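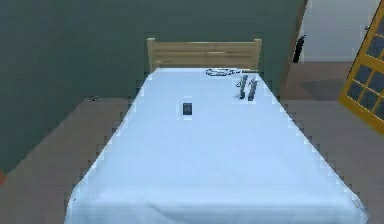
Speaker notes, Sarkero user day, 3/2/19. Lionel Joly, Akley.

Start with the question I get asked most: how do you tell a robot what to do when you can't write it down? My answer for the next 20 minutes is that you do the job yourself, through the robot, and keep the recording. We do it first in a simulated flat called Wollia, and the operator drives the robot from a desk with a hand controller. Leave the bedroom up while I talk. A typical bedroom task is to pick up the small dark rectangular thing lying flat on the sheet. Say that people find this dull until they try it. It is thin, it lies flat, and the fingers have to come down nearly to the sheet before they can close.

Explain what gets stored. For every moment of the run we keep the camera views, the joint positions and what the operator's hand was asking for. The last one matters. If you only keep where the arm went, you lose what the person meant, and the two drift apart when the arm is lagging or pushing on something.

By hand or by remote. Some of you will have taught an arm by holding it and moving it through the job. I still like that for short work at a bench. You feel the weight and you feel when it touches. The trouble is that your own body ends up in the pictures, and the robot then learns from views it will never have when it works alone. With remote control you stay out of the way. You lose the feel, and new people press too hard for the first day or so.

(Ask for hands up: who has taught by hand? Who has used a controller? Don't spend long on it.)

Now the second room.
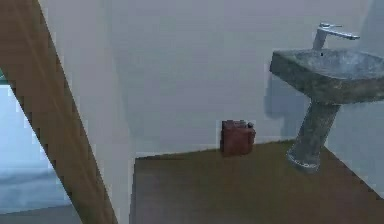
Sink and brown container, simulated flat.

Ask the room where they would stand the robot to reach the container. It is on the floor by the back wall, with the pedestal sink to the right of it. Give them a moment. Most people go straight in. A good operator thinks about the basin first, as it sticks out at the height where the elbow wants to be. Going in a little from the left gives the arm more room. The operator doesn't write that down anywhere, it is just in how they drive, and it gets recorded with everything else.

Point out the beam as well. From this view it hides part of the wall. The operator has to choose whether to move and look again or carry on with what they have. We ask them to move and look. If a person guesses from memory, the recording shows the robot doing the right thing for no reason it could see, and it can't learn that.

Numbers slide. Caron is the set we recorded last November. 46 tasks, 3000 runs kept. I will be asked how many we threw away and the plain answer is that we did not log it properly at the start. We do now.

What we tell new operators:
Go at a steady pace. Fast runs look good and teach badly.
Don't stop in the middle to think. If you need to think, do it before you start.
If you miss the grasp, back off and try again, and leave it in. Those runs are useful.
If you drop the object somewhere you can't reach, end the run and mark it.
Start from a different spot each time.

On the last one, tell the story of the early set. One operator was very tidy and parked the robot in the same place for every run. The trained robot did well from that place and was lost a step to the side. We had to record the task again from scratch with the start position shifted each time.

Simulation, briefly. It is cheap to reset and nothing breaks. Cloth is poor. Contact is so-so, and a grasp that holds in there may slip on a real object. We use it to train operators and to get a first version, then record a smaller set on the real arm. Don't claim more than that. Somebody usually asks whether we could skip the real arm altogether, and for our work I would say no.

If there is time, play the side by side: a first-day operator and an experienced one on the same task. No need to talk over it. Let it run to the end, then take questions.

Likely questions:
How long to train an operator? A couple of days to be safe, a few weeks to be good.
Can two people share a task? Yes, and we prefer it, so long as both go about it in a similar way.
Do you edit the runs? We trim the waiting at each end. Nothing in the middle.

Handouts are by the door. Controller demo is at the Akley table during the break, 20 minutes, first come first served.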